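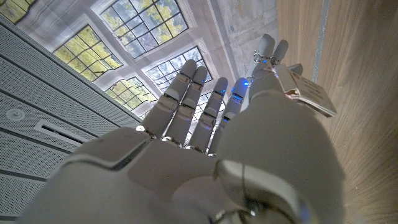 The crawling comes from the bisque and the glaze has been blamed for too long, according to the pencil note left under the last entry. The note asks for one firing with the bisque varied and everything else held still before any more recipes get changed. Fair point. Did that.

March 2023

**Glaze crawling on the Londport body, satin white**

Problem as it stood: satin white pulls back from edges and inside corners on the Londport stoneware tiles, leaving bare spots with a thick rolled rim. Same glaze on the old Privbridge body is fine, or was when we still had Privbridge. Three recipe changes so far (less clay, part of the clay calcined, more frit). The calcined version was better than the others. None of them clean.

**Setup**

- Body: Londport, bag lot 3363, all from one pallet
- Tiles: 17, extruded, L-shaped with one inside corner, cut edge left raw on one side and sponged on the other
- Bisque: half the set to cone 06 as usual, half to 1000 °C by thermocouple with a hold. The odd tile went in with the usual lot.
- Glaze: satin white, second version (part calcined clay), one bucket, sieved twice, left overnight
- Kiln: the small Vávra, firing 1429 in the kiln book, all tiles on the middle two shelves

Tiles marked on the back with iron oxide. Marks on two of them burned faint; went by shelf position for those and they agree with the sketch.

Note on the cone 06 lot: cones and thermocouple still disagree on the Vávra, so I'm not treating the two bisque temperatures as points on one scale. All I will say is that the hold lot came out tighter. Absorption by boil test confirms the direction. Values are on the loose sheet clipped inside the back cover. Copy them in when the balance is back from calibration and I can trust the last digit.

**Application**

Dipped, tongs, same count in the bucket for every tile. Stirred between each. Bucket got visibly thicker toward the end and I added a splash of water after the tenth tile, which I should have done on a schedule or left alone. The two lots were dipped alternately, so it shouldn't favor either one.

Tiles from the usual bisque took a heavier coat. Pin scratch through the raw glaze on the flat face showed it clearly, more so in the inside corner where the glaze runs together from both sides. Hairline drying cracks in the corner on most of that lot before they went near the kiln. On the hold lot, a few had a fine crack and the rest had none I could find under the lamp.

Rubbed the cracks down with a dry finger on two tiles of the usual lot and left the others as they were.

**Result**

Usual bisque: crawling in the inside corner on every tile where a drying crack was seen. The bare patch follows the line of the crack. The two rubbed tiles crawled less, one of them hardly at all, but the rubbed glaze fired to a slightly different surface and it shows in raking light.

Hold bisque: one tile crawled, at the raw cut edge, well away from the corner. Corners clean on all of them. Color a little grayer where the coat is thin. Surface otherwise matches the reference.

Raw edge against sponged edge: small effect in both lots, sponged edge better. The one bad tile in the hold lot had a burr on the cut that I missed.

So the note was right as far as the corner goes. The bisque sets how fast the water leaves the glaze and how thick the coat ends up, and the thick corner cracks as it dries. The fire only opens up what was already cracked.

What this doesn't settle:

1. Thickness and absorption are tangled together. The usual bisque got a thicker coat at the same dip time. A shorter dip on the usual bisque might give the same result with no change to the kiln schedule.
2. Dust. Both lots were wiped with a damp sponge the evening before. We have never tested unwiped tiles on this body.
3. Whether the grayer color on thin areas is acceptable. It passes on the L tiles. It may not on anything with a throwing ring.

**Fliltilent addition**

Separate small test, same day, using a cup of the same glaze with a few drops of Fliltilent stirred in. It is sold as a brushing additive, so dipping in it is outside what the label covers. The glaze went slack and dripped off the lower edge. Dried coat was tough and took handling well, no drying cracks on two scrap shards of usual bisque. Fired clean on both. Drying time was long enough to be a nuisance and the slurry smelled sour after a few days with the lid on.

Not going in the main bucket. Worth keeping for touch-ups and for brushing into corners before a dip.

**Housekeeping**

- Middle shelf of the Vávra has a chip on the front left corner. Turned it around, chip to the back. Kiln wash is thin there.
- Lid gasket is shedding. Found fibers on one tile and picked them off before glazing. Replace before the next bisque.
- The 80-mesh sieve has a dent in the rim and rocks on the bucket. Still passes the glaze fine.
- Someone has put the calcined clay in an unlabeled tub next to the raw clay. Labeled both tubs and lids. If a batch from the past two weeks behaves oddly, suspect this first.

**Next**

Short-dip test on usual bisque, fresh tiles from the same lot, water adjusted by hydrometer before each dip. Take the raw glaze thickness in the corner as well as on the face. If the short dip holds up, the bisque schedule stays where it is and I only have to change the card over the dipping bench. If it doesn't, the hold goes into the schedule from April, and the casting side needs to be told early, as their pieces share the kiln and I don't know what a tighter bisque does to their clear.

Fired tiles are in the flat tray under the window, hold lot on the right. Leave the two rubbed ones face up, the glaze on the back of one is still sharp where it stuck to the stilt.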